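Desk and hutch: frequently asked questions
Helletti rental rooms, page kept by Leen Daher

Which boxes may stay in the open compartments?
Small and light ones, up to 28 cm wide. Please put them with the printed side to the front, so the next guest can find them quickly.

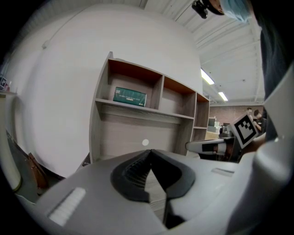

Heavier boxes go in the bottom of your closet. If you are not sure about the weight, ask Pendo Barasa at the desk downstairs.

Can I use the desk while I sort my things?
Yes. Keep the work surface free for this, and take one box at a time. Cables should stay near the wall, where your feet do not catch them.

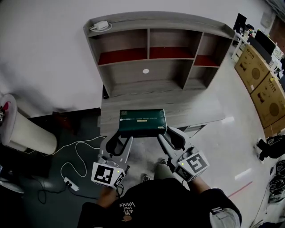

Green box with gold lettering, in front of the desk and hutch.

How do I clean the colored panels?
With a soft dry cloth. Please do not use spray, it leaves marks on the red parts.

May I leave a soft package on the shelf?
You may, for 30 days. Write your room number on it.
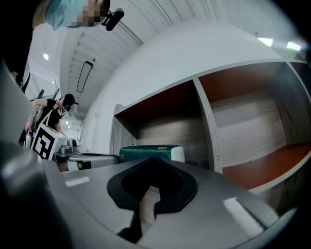
Green and white package at the front of a compartment.

What does a lost shelf peg cost?
Nothing. We keep 50 in the office.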